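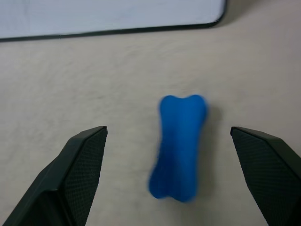

August 15, 2019
By Bleddyn Rowlands

The sales deck said the packing line at Brastura would "free people for higher-value work." I asked four different managers what that work was, and I got four different answers. One of them was sweeping.

Brastura packs dog toys for other companies' labels. Until last November the job was done by hand at long tables, and anyone who had been there a few months could pack 300 toys an hour while talking about something else. Then came the Ostix arms, sold and installed by a firm called Rakon, and the tables were cut up into cells. An arm reaches down, closes two fingers on a toy, lifts it and drops it in a carton. When it works it is dull to watch, and I mean that as praise.

It doesn't always work. Soft toys squash. They roll a little when the cell door shuts. The afternoon I visited, the shift log for one cell showed 14 stops before the break, and every one of them meant a person walking over, opening the door, moving a toy and pressing a green button. The packers call this "babysitting." Their new job title is cell operator.

Pay went up a little with the title. So did the number of cells each person looks after, which is now 3. "I used to get tired in my hands," one woman told me. "Now it's my feet, and I'm waiting for a beep all day." She misses the table, mostly for the company. The cells are far enough apart that you have to shout.

Management points to output. In its best week the line shipped 2438 cartons, a number printed large on a poster by the time clock. I asked for an ordinary week and was told those figures were still being cleaned up.

No one has been laid off, which the company repeats often. People who left weren't replaced either, and the night shift is half what it was. Amin, the next plant over, has ordered the same arms for spring.

Contact the newsroom | © 2019 All rights reserved | Back to top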